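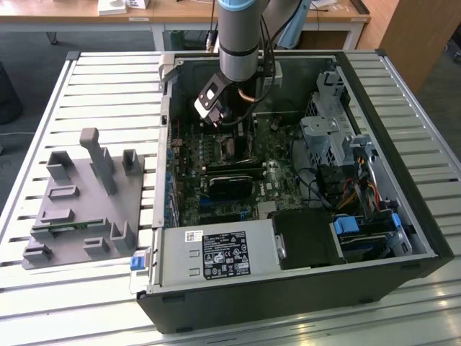
What happens to the people on a teardown line when an arm takes over part of the job? At our shop they kept their benches, and their hours moved from pulling parts to checking parts and fixing the arm's mistakes.

I work at Skumley, where we take retired office computers apart for resale and scrap. The cell we call Ryu has been in use since July. Between then and the end of the year 3606 towers came through the building, and 1477 of them went through Ryu first. The rest were done by hand, mostly small form factor machines that don't suit the fixture.

A desktop case was designed to be opened by a person with two hands. Release tabs want a thumb on one side and a pull on the other. Cable bundles sit differently in every unit, even within one model. The arm does well with anything rigid that comes out along a straight line, and badly with anything that bends. Boards held by a clip fall in between.

So the split is this. A technician opens the case, lays it on its side and frees the cables. Ryu gets its turn at the parts it has a program for. The technician then takes whatever is left and signs the sheet.

Wian Naidoo did hand teardown for years and now spends most of a shift on fixtures. He prints them, finds out where they bind, and prints them again. His wrists are better. He also says the day is longer, and I believe him, because waiting on a machine is tiring in a way that a screwdriver isn't.

Hye-jin Oh writes the pick positions. Each new case model costs her 18 hours before it runs unattended, so a batch under 800 units goes to the hand benches. That threshold is hers. Management wanted it lower.

Pay is the part still unsettled. The old bonus was per unit, and a unit shared with an arm has no agreed value. We are on a flat rate until spring. Two of the faster people lost money on that, and one has moved to Grudance.

Next on the list is the intake label step, which still means typing serial numbers by hand.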